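Tema 6. Enseñanza por demostración: guiado manual, teleoperación y pinza de mano
Apuntes de la asignatura Robótica de Manipulación. Prof.ª Hanane Shawky
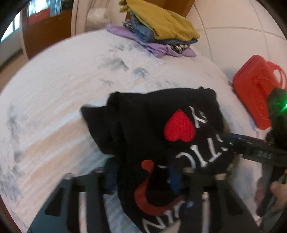

6.1 Modos de demostración

Se distinguen tres modos según dónde se sitúa el operador respecto al efector.

a) Guiado cinestésico. El operador mueve el brazo con las manos mientras los motores compensan la gravedad. Se registran directamente las posiciones articulares. El cuerpo del operador suele ocluir las cámaras fijas.

b) Teleoperación. El operador actúa sobre un dispositivo maestro y el brazo reproduce la orden. Los datos ya están en el espacio del robot. La latencia y la falta de tacto alargan cada episodio.

c) Pinza de mano. El operador sostiene el efector sin brazo. Se registran la pose de la pinza, la apertura y el vídeo. La cinemática se resuelve después, y parte de las trayectorias puede resultar inalcanzable.

6.2 Caso de estudio: ropa sobre una cama

Los objetos deformables carecen de una pose única. Una prenda negra arrugada, con un corazón rojo y letras blancas medio ocultas por los pliegues, no ofrece un sistema de referencia estable: el estampado sirve de pista visual, pero se deforma con la tela. La pila de prendas dobladas al fondo de la cama presenta otro problema, el de separar capas contiguas.

En el conjunto Zemance, usado en prácticas, hay 1485 episodios de plegado. Tras el filtrado se descartan 228:
- pérdida de seguimiento de la pose;
- trayectoria fuera del espacio de trabajo del brazo Bahrami;
- apertura de la pinza sin calibrar.

6.3 Registro y sincronización

Cada muestra se define como (I_t, T_t, g_t), donde I_t es la imagen, T_t la pose en SE(3) y g_t la apertura. Las tres señales llegan con retardos distintos. El retardo de la cámara se mide y se resta antes de interpolar T_t y g_t al instante de I_t.

Las acciones se expresan relativas a la pose actual:

A_t,k = inv(T_t) · T_t+k

Con ello se evita depender del origen del mapa, que cambia en cada sesión.

6.4 Criterios de ejecución

El agarre se inicia en un borde o pliegue visible. La pinza se mantiene dentro de los límites de velocidad del brazo de destino. Las correcciones se conservan en el episodio, salvo que intervenga la mano libre. Véase Rätsep, D., Notas internas del proyecto Jarar, apartado 3.

Ejercicio 6.1. Calcular el porcentaje de episodios conservados en Zemance.

Ejercicio 6.2. Con un retardo de cámara de 152 ms y la pose muestreada a 1000 Hz, indicar cuántas muestras de pose separan la captura de la imagen de su recepción.

Entrega: 8 de marzo de 2022, en el aula virtual.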